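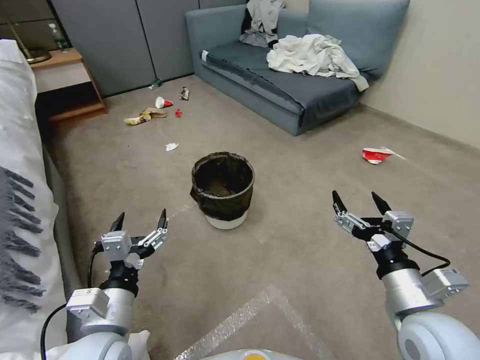
Fig. 7. Head camera view, trash pickup task: both grippers open, lined bin between them.

Each demonstration is stored as one episode with video, joint positions and gripper commands on a shared clock. The Stedlow set holds 442 episodes of this task. Of these, 37 are held out for testing and must not be used to tune anything.

Vary the litter between episodes – cups, wrappers, paper scraps – and its distance from the bin. Mark failed grasps; do not delete them.

Reading for Friday: Tuncer's notes on episode labeling.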